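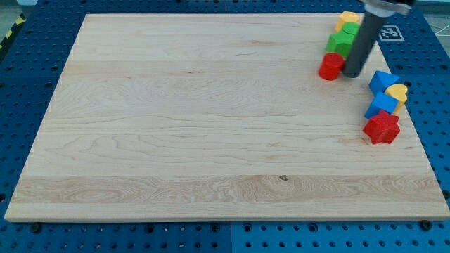 Wood and water, notes for wk 3
J. Te Moana

Finish off from last time: timber never stops taking up and giving off moisture. Matches the air it sits in, slowly. Word for this on the reading list is equilibrium moisture content, EMC from here on.

Movement by direction
- along the grain: next to nothing, ignore it
- radial (across the rings): some
- tangential (round the rings): most, often near double the radial

So a wide board gets wider and narrower over the year, hardly any longer. Doors stick in damp months, gaps in floors when the heating goes on in September.

Sum we did on the board. Panel 900 mm wide, moves 3 mm between summer and winter. Fix it hard down both edges and it will split or bow. Fix the middle, slots at the edges. Do the same sum for your own tabletop and bring it.

Gluing up panels
Narrow strips edge to edge, stays flatter than one wide plank. Alternate the rings or don't? Books disagree. Ngan-ling Fung's handout says pick the best faces and let the frame do the work, I'm with her. Wild grain planes badly whichever way you go at it, use a scraper or a very sharp blade set fine. Knots: grain bends round them so expect tearout on the far side.

Sealing
Oil slows moisture a bit, varnish slows it more, neither stops it. Do both faces the same or teh panel will cup. People forget the underside every year.

Reading: Saxena, ch. 3, skip the tables. Skinwood booklet is optional, good on veneers, thin on everything else.

Worksheet due Sun 20 January, by email. Show your working, units as well pleease. Moisture meters go back to room 31.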